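Workshop notebook, 20th November
Visit to the Kundby open day, Stistcombe

Went along mostly for the parking and the sausage sizzle. Got there before the crowd, which was the right call. By ten it was three deep at the barrier and you couldn't hear the fellow doing the talking.

Their claim on the flyer is 1000 handovers a day on a two-arm bench. I asked whether that was measured or worked out from one good hour. Answer was "projected". Fine, but then say so on the flyer.

What I wanted to see was small stuff, as our Plolomville job is all small stuff and our own trial in July went nowhere. Nail polish is a fair test, I'll give them that. Glass body, smooth cap, not much to hold on to. Same bench also had a mannequin hand in a plaid sleeve, a microphone on a stand and a case of poker chips, so they aren't shy about clutter.

Bench notes, both arms:
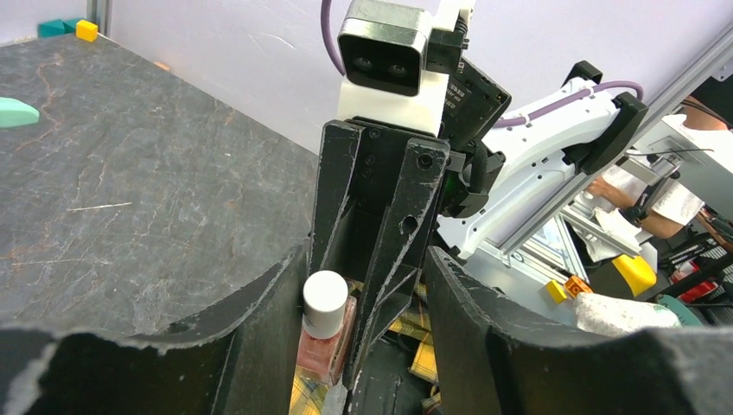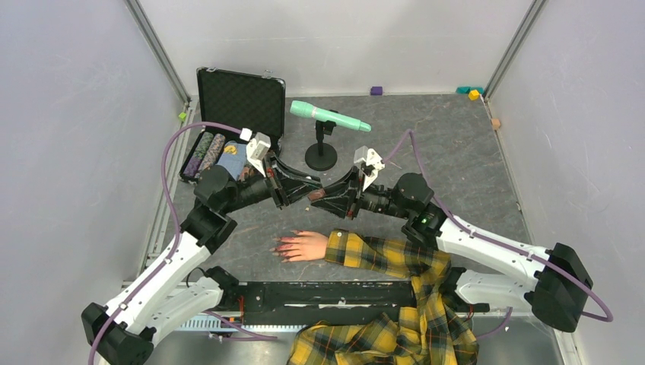
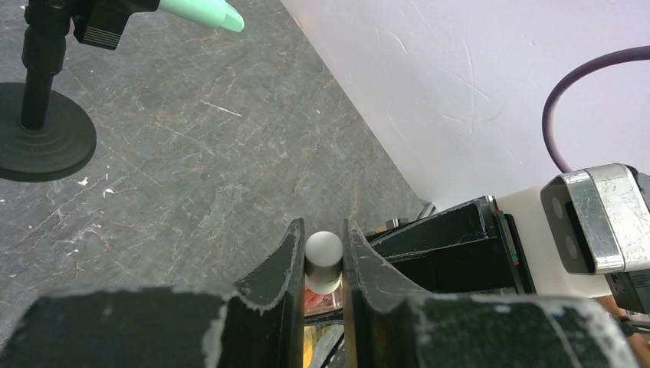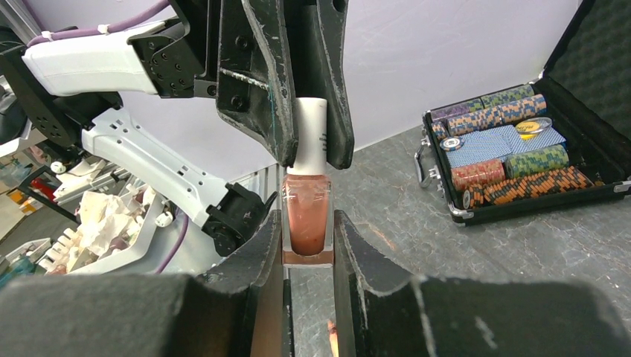
Things I'd want before we spend a cent:

Cycle time, start to finish, on a clock we supply. The talk gave 6 seconds on one slide and 19 on another, and I don't think they were measuring the same thing.

Drop rate. Asked twice. Got told about the warranty.

Finger wear. The black coating is chipped along the edges and paler underneath. Need to know what a replacement set costs and how long the swap takes – ours would be working with grit in the air.

Cable runs. Fine for a demo bench, but I'd snag one in the first week at our place.

The Wong unit we looked at last year had a worse stand and a better spec sheet, and I'd still ring them first. Put in for a half-day with our own parts at Stistcombe, 4 part types, no presenter. They said they'd get back to me.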